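I spent Tuesday at the Sezer open day and I'm still not sure what I was meant to come away believing.

For anyone who hasn't been, Sezer is in the old carpet warehouse at Wutport, past the level crossing, and the parking is as bad as it ever was when they sold carpets. The invitation promised "robots at work alongside you". I got a lanyard, a biscuit and a leaflet, and was told the first demonstration would start in 11 minutes. It started a good while after that.

First up was Wernano, which is their name for a sort of trolley that follows you round with your shopping on it. It followed a member of staff very nicely down a strip of blue carpet. Then somebody in the crowd asked whether it could follow her instead, and there was a lot of talk about calibration, and it went back in its corner. I make no comment. My dog can do this and he was free.

The thing I'd really gone for was Grinum, the one with arms. Regular readers will remember me moaning about the Grinum video last April, the one with the cheerful ukulele, where it tidied a whole playroom in the time it takes to boil an egg. I said then that it looked speeded up. I asked on Tuesday and yes, it was speeded up. The young chap on the stand was quite open about it, to be fair to him, and seemed surprised I minded. Well, I do mind! If you show people a film of a machine doing a job, they're going to think that's how fast the machine does the job.

At its proper speed Grinum is slow. The task was coloured blocks and a wooden tray, and you could go and get a cup of tea in the middle of it (I did). A little boy next to me offered to help it. The leaflet says the system has been trained on 179 household tasks, and when I asked if we could see one of the others I was told the blocks were the one set up for visitors. So that leaves 178 I'm taking on trust.

I'll give them this much. They let us stand close, and they didn't hide it when it missed. I counted 17 goes while I was there, and it fumbled 2 of them, which is better than I'd expected and better than I'd have guessed from the grumbling in the queue. The fingers have a gridded pad on the inside for grip, and the tips are scuffed and chipped pale grey. I found that more convincing than anything in the leaflet. A thing kept for show doesn't usually get into that state, though I suppose you could also say it's been bashing into tables.

What I couldn't get was a straight answer on price, or on what happens when you move the tray to a different table in a different room with the curtains open. "We're very excited about that" is what I was told, twice, by different people. My kitchen has a sloping floor and a cat. I should like to know.

They're doing another open day in the spring and I've put my name down, mostly out of stubbornness. I'm going to take my own tray and some clothes pegs and ask if it'll have a go at those. If they say no I'll report back, and if they say yes I'll report back on that as well, and if you want to come along the 9.40 bus stops right outside, so don't bother with the car.
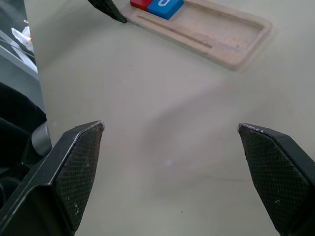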